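As calças que ficam

Tenho uma teoria sobre calças de ganga que já chateou metade da minha família. A teoria é esta: ninguém tem as calças que usa, temos as calças que guardamos. As que usamos são duas, no máximo três, e passam a vida entre o corpo, a máquina e o estendal. As outras moram no armário, dobradas em quatro, à espera de uma versão de nós que caiba lá dentro.

Cheguei a isto em agosto, com o roupeiro aberto e um calor que não convidava a experimentar coisa nenhuma. A ideia era simples (era sempre simples, às nove da manhã): tirar tudo cá para fora, escolher, dar o que já não servia e voltar a arrumar antes do almoço. Às quatro da tarde estava sentada no chão do quarto a comer pêssegos e a ler uma etiqueta de lavagem como quem lê uma carta antiga.

Falo de ganga porque é o que ocupa mais espaço e o que custa mais a deitar fora. Uma camisola com borbotos despacha-se sem drama. Umas calças de ganga gastas, não. Quanto mais gastas, mais argumentos arranjam a seu favor.

O homem das bainhas

A pessoa que mais me ensinou sobre o assunto foi o Yakubu Danladi, que arranja roupa numa loja estreitinha ao fundo da minha rua, entre uma papelaria e uma casa de chaves. A loja chama-se Akpan, está escrito num azul muito bonito por cima da porta, e lá dentro cabem duas máquinas de costura, um espelho alto e um cliente e meio. Quando chega um segundo cliente, o primeiro tem de encolher a barriga.

Fui lá da primeira vez por causa de uma bainha. Levei as calças num saco e disse, com toda a confiança, que queria cortar três dedos. O Yakubu olhou para mim, olhou para os meus sapatos e perguntou se eram aqueles os sapatos que eu ia usar com elas. Não eram. Mandou-me voltar com os certos.

Fiquei um bocado ofendida, confesso. Mas voltei, com os sapatos certos, e saí de lá com a melhor bainha da minha vida. Ele tinha guardado a orla original, aquela parte que fica mais clara e mais torcida com o tempo, e voltado a cosê-la no comprimento novo. Ninguém dá por nada. Eu dou, e ando na rua a olhar para os tornozelos como uma adolescente.

– A ganga lembra-se de tudo – disse-me ele nesse dia, a passar o polegar pelo desbotado da coxa. – Senta-se sempre da mesma maneira, põe sempre o telemóvel no mesmo bolso, e ela vai tomando nota.

Desde então levo-lhe tudo. Fechos, forros de bolsos que rebentaram, um joelho que se abriu ao subir para um autocarro. Cobrou-me 29 euros pelo arranjo mais complicado que lhe pedi até hoje, umas calças que precisavam de ser apertadas na cintura sem estragar o cós, e durante a prova contou-me que o segredo está em desmanchar mais do que parece necessário. Eu teria posto uma mola e rezado.

O que se aprende a olhar

Depois de algumas tardes na loja dele, comecei a ver as calças de outra maneira. Antes olhava para a cor e para o tamanho, e pouco mais. Agora vou logo às costuras.

O pesponto é a primeira coisa. O fio alaranjado que corre à volta dos bolsos e do cós não está lá só para enfeitar, segura muita coisa, e quando começa a puir nota-se antes de o tecido ceder. Se o fio está inteiro, as calças ainda têm muito que andar. Se há pontos soltos junto ao gancho, convém tratar disso já, enquanto é só linha e não buraco.

Depois, as presilhas. Toda a gente puxa as calças para cima pelas presilhas (eu puxava, e com força) e é por isso que elas se vão arrancando e levam um bocadinho de pano atrás. O Yakubu tem um gesto próprio para isto, junta as mãos e agarra o cós dos dois lados, para mostrar como se faz. Já me apanhei a repetir o gesto na casa de banho do trabalho.

E o bolsinho pequeno, aquele dentro do bolso da frente, que serve para moedas, para um anel que se tira para lavar a loiça ou para um bilhete de comboio que reaparece três lavagens mais tarde transformado em pasta. Passo sempre o dedo lá por dentro antes de dar roupa a alguém. Uma vez encontrei um brinco que andava perdido desde o casamento da minha prima.

As compras que correram menos bem

Nem tudo o que está no meu armário tem uma história bonita, atenção. Há umas Trasudex que comprei pela internet às onze da noite, estado de espírito em que não se devia comprar nada acima do preço de um iogurte. Custaram 57 euros, chegaram numa caixa enorme e são tão elásticas que se portam como collants com ambições. São confortáveis, isso são. Mas ao fim de um dia fazem joelho, e um joelho de ganga elástica não volta para dentro.

E há as Skollitz. Ai, as Skollitz! Vi-as numa montra, rígidas, escuras, lindas, 156 euros, e achei que tinha chegado a altura da vida em que uma pessoa compra umas calças a sério. Usei-as duas vezes. A primeira para ir jantar, e passei o jantar direita como um castiçal. A segunda para ir de carro ao Norte, e tive de parar numa área de serviço para desapertar o botão. Estão novas, claro. Hão de estar novas quando eu me reformar.

A minha irmã diz que o problema é meu, que ganga daquela precisa de ser amansada e que eu desisto cedo. Ela tem umas parecidas que já lhe caem como uma luva, só que andou meses a sofrer para lá chegar. Eu tenho 200 desculpas para escolher as velhas de manhã, e todas me parecem boas.

Em cima da cama é que se decide

Voltando ao tal dia dos pêssegos. O chão servia para a confusão, mas para decidir a sério precisei da cama. É um hábito que herdei da minha mãe, que nunca arrumou uma peça de roupa sem a estender primeiro em cima da colcha, a olhar para ela com as mãos na cintura. No cabide tudo parece razoável. Estendido, vê-se o coçado, vê-se o torto, vê-se se temos vontade de vestir aquilo amanhã.

A colcha florida ajuda, por estranho que pareça. Com aquelas flores cor-de-rosa todas, grandes como couves, o azul da ganga salta logo à vista, e o desbotado das coxas também. Numa colcha escura, metade dos defeitos passava despercebida. Já pensei em trocá-la por uma coisa mais sóbria, e depois penso na roupa e deixo-a ficar.

As primeiras que aprovei sem discussão foram umas azuis, entre o médio e o escuro, com o botão de metal gravado e o pesponto alaranjado ainda a brilhar pelo cós fora. São as que visto quando não quero pensar. Já foram à loja do Yakubu por causa da bainha, já foram a dois batizados e a uma mudança de casa, e ficaram logo ali meio dobradas, à espera de gaveta.

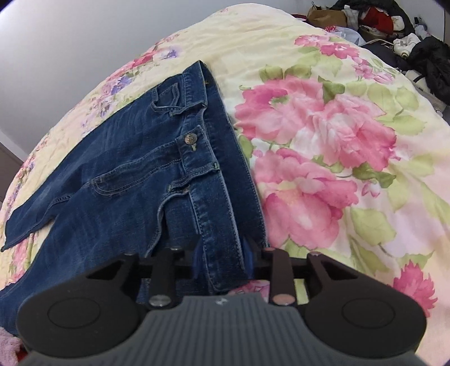

Como é que eu dobro, finalmente

Perguntam-me isto mais do que seria de esperar, sobretudo desde que comecei a falar de ganga a pessoas que só queriam beber um café. Portanto cá vai, sem pretensões.

Abotoo as calças e puxo o fecho. Parece mania, mas com o botão aberto o cós foge sempre para um lado. Junto uma perna à outra pelo meio, com os bolsos de trás para fora, e meto para dentro aquela ponta que fica espetada no gancho, para ter uma linha direita. Aliso com a palma da mão, desde a cintura até à bainha. Depois trago a bainha até quase ao cós, deixando uns dedos de folga, e dobro em três.

Fica um pacotinho que se aguenta de pé. Ponho-os em fila na gaveta, do mais claro para o mais escuro, dentro de uns separadores de tecido da Kulora que comprei a pensar nas meias e que acabaram por mudar de carreira. As meias voltaram à caixa de sapatos onde sempre foram felizes.

As mais rígidas não gostam deste tratamento. Essas penduro pela bainha, com duas molas, e o próprio peso faz o resto. Se já tiverem um vinco marcado, um bocadinho de vapor e paciência.

E lavar, lavar pouco. Do avesso, água fria, fecho puxado, sem secador. O cheiro a fritos sai muitas vezes com uma noite à janela. O Yakubu lava as dele ainda menos do que eu, e prefiro não escrever aqui de quanto em quanto tempo, que a minha mãe lê esta revista.

O monte da porta

Sobrou o monte das que iam embora. Duas que já não apertavam, umas brancas que nunca deviam ter entrado cá em casa, e as Trasudex, que a minha sobrinha levou nessa mesma tarde e em quem, muito irritantemente, não fazem joelho nenhum.

As que estavam gastas de mais para dar foram para a Akpan. O Yakubu guarda-as numa prateleira por baixo do balcão, separadas por tons, e corta delas os remendos que depois cose por dentro das calças dos outros. Gosto da ideia de haver um bocado das minhas no joelho de algum vizinho. No outro dia, na fila do pão, dei comigo a inspecionar as pernas do senhor da frente, e ele virou-se e perguntou-me se eu tinha perdido alguma coisa.

As Skollitz continuam penduradas. Combinei com a minha irmã que as visto em casa, uma hora por dia, enquanto faço o jantar. Vou na terceira noite e já consigo apanhar uma batata do chão.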